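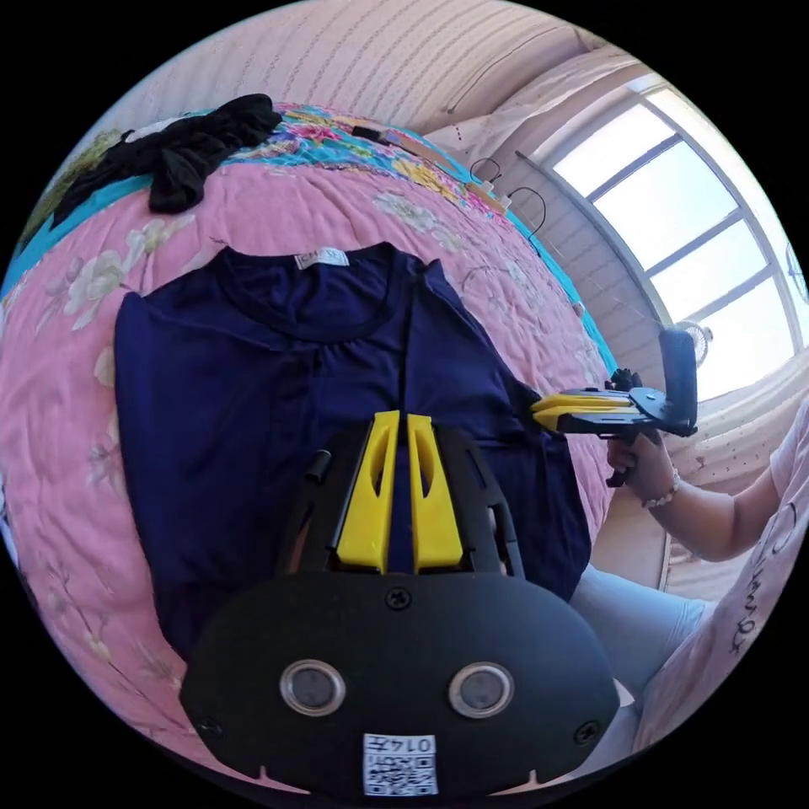 Oisín Daly was of the opinion, and gave it through the bedroom door with his mouth full, that a T-shirt folded in thirds is a T-shirt that will never be worn again.

"It goes to the bottom," he said. "It becomes foundation."

"It's going to Nic Giolla," said Maren. "Everything that goes to Nic Giolla gets folded in thirds. It's on the sheet."

The sheet had come from the house at Nic Giolla along with the booking, and it asked guests to bring soft clothing in dark colors, folded, in one bag. It asked them to leave behind perfume, opinions and chargers. The place offered eight nights of something called Nindulness, and Maren had read the leaflet twice without finding out whether it was a diet, a religion or a kind of bath.

She had paid the deposit anyway. It was 200, and it could not be refunded, and by the time she learned the second fact she had begun to feel that she was probably a person in need of Nindulness.

"What does a person do there?" Oisín asked.

"Rest."

"You could rest here."

Maren looked at the bed, where resting had not been possible since breakfast. The quilt was the one with the big flowers that his mother had given them in December, when they had asked for a toaster. It had the turquoise border, in case anyone should lose track of where the flowers ended. Every piece of clothing laid on it looked like something that had fallen into a garden.

She had settled on navy. She had not known how much navy she owned until it was all in one place, and it was a little like meeting a room full of cousins. There was the navy she wore to work, and the navy she wore to look as if she had come from work. There was black as well, which she had been treating as navy for years in bad light.

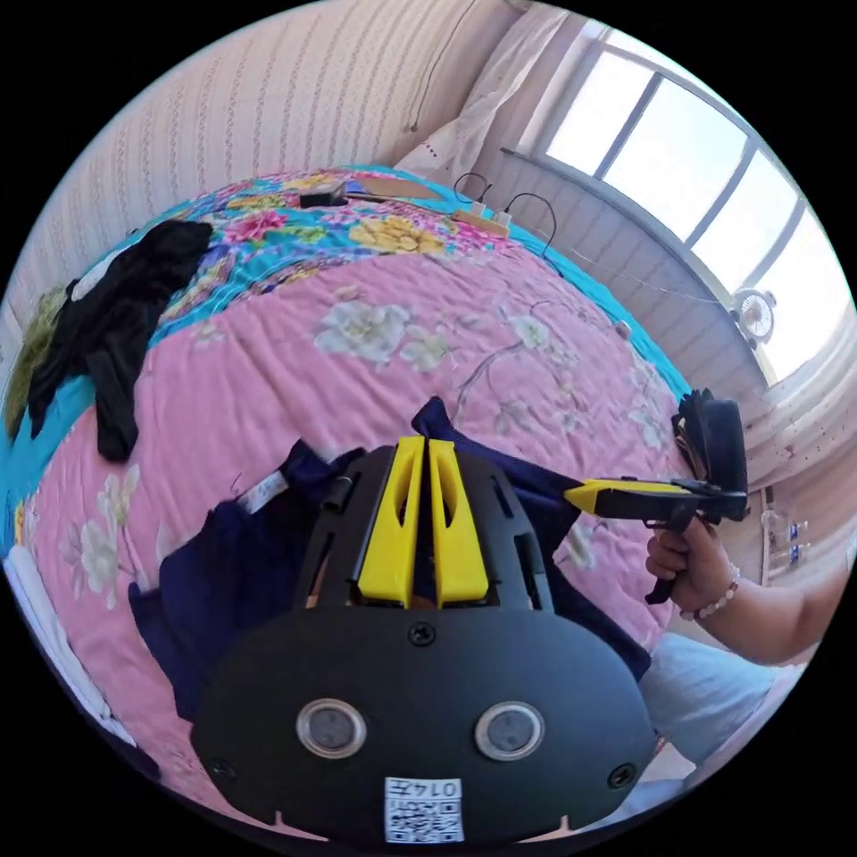 The difficulty was that nothing stayed folded. She would get the sleeves in, bring the hem up, press it flat with her hand and turn to the next one, and behind her the first would let out a sort of breath and open. Her sister swore by a folding board called a Zilero, and had once demonstrated it at a birthday party. Maren remembered the claps it made. She remembered it had been her birthday.

"You could roll them," said Oisín, who had come in to be useful and sat down on the socks.

"The sheet says folded."

"How would they know?"

She considered this. She pictured a woman in soft shoes opening the bag at the front desk, lifting out a rolled shirt between two fingers and putting it down again — gently, because everything at Nic Giolla would be done gently — and then writing something on a card.

"They'd know," she said.

He picked up a pair of her shorts and folded them down the middle, then across, then once more at an angle that didn't match either of the others. He set them on the pillow and looked at them with real affection.

"I'd eat that in a restaurant," he said.

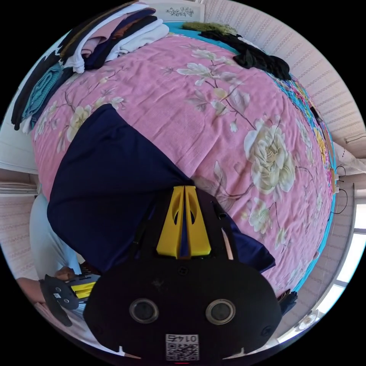 Photo: Nuleo / posted 2020-04-10

By four there was a pile. It leaned, but it leaned toward the wall, and Maren chose to count that as support. She brought the bag up from under the stairs and unzipped it on the floor, and they both stood over it for a while.

"That's a small bag," said Oisín.

"It's the one they recommend."

"Is it for the clothes or for the opinions?"

She knelt and put in the first layer, and the second, and then a sweater she had not folded in thirds or in anything, pushing it down the side with her fist. Halfway through she found his shorts. They had kept their shape. She undid them, folded them properly, watched them come slowly open in her lap, and folded them his way again.

"Not a word," she said.

Oisín took the empty plate off the dresser and went to see if there was more toast, which he made, as they both did now, under the grill.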